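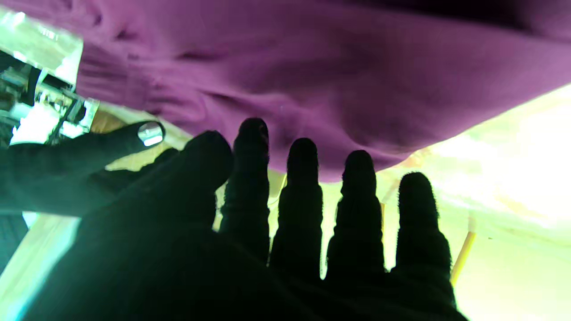 Zuletzt geändert am 13. September 2023

Werkstattbuch Textil, Eintrag Lichtechtheit / Waschechtheit Violett

Fortsetzung der Versuchsreihe mit dem Farbstoff Kavance V. Ziel bleibt ein gedecktes Violett auf Baumwollköper, das die Maschinenwäsche ohne sichtbares Ausbluten übersteht. Die ersten Partien waren im Ton zu blau, daher Rezeptur in Richtung Magenta verschoben.

Ansatz: 500 g Ware, Trockengewicht nach Klimatisierung. Vorwäsche mit Soda und Netzmittel, danach gründlich gespült. Flotte mit enthärtetem Wasser, Salzzugabe in zwei Portionen, Alkali erst nach vollständigem Aufziehen. Bei der vorletzten Partie war das Alkali zu früh im Bad, Folge: wolkige Stellen entlang der Bruchfalten. Ware diesmal breit eingelegt und von Hand umgezogen, bis die Temperatur konstant war.

Partie 9: Egalität gut, Kanten minimal dunkler. Nach dem Seifen noch leicht rötliches Spülwasser, deshalb ein zweiter Seifgang bei höherer Temperatur. Danach klar. Begleitgewebe Wolle ohne Befund, Begleitgewebe Baumwolle mit schwachem Anschmutzen. Reibechtheit trocken in Ordnung, nass eine halbe Note schlechter als bei der Vorgängerpartie. Ursache offen. Verdacht auf Restalkali, pH des letzten Spülbads wurde leider nicht notiert.

Lichtechtheit: Streifen zur Hälfte mit Karton abgedeckt, Belichtung im Kasten Drurnora. Der Kasten hat am Rand weniger Intensität, Proben also täglich um eine Position weiterschieben. Zwischenablesung nach 18 Stunden: kein Unterschied zur abgedeckten Seite. Das besagt noch wenig, die alte Rezeptur war zu diesem Zeitpunkt ebenfalls unauffällig.

Beurteilung des Farbtons: nur bei Normlicht und flach aufliegend. An hängender Ware wirken die Falten deutlich dunkler, im Gegenlicht kippt der Eindruck fast ins Schwarze. Zwei Notizen aus der letzten Reihe sind deswegen unbrauchbar und im Ordner gestrichen.

Scheuerprüfung: 2000 Touren, Kontrolle auf Fadenbruch und Farbänderung. Steht noch aus, Gerät ist durch die Möbelstoffe aus dem Auftrag Enutby belegt.

Offen:
Spülbad-pH künftig bei jeder Partie eintragen
Nassreibung an Partie 9 wiederholen, neues Reibgewebe verwenden
Restmenge Fixiermittel Kokkinos prüfen, Gebinde war schlecht verschlossen
Graumaßstab ersetzen, Oberfläche verkratzt
Rückstellmuster beschriften und dunkel lagern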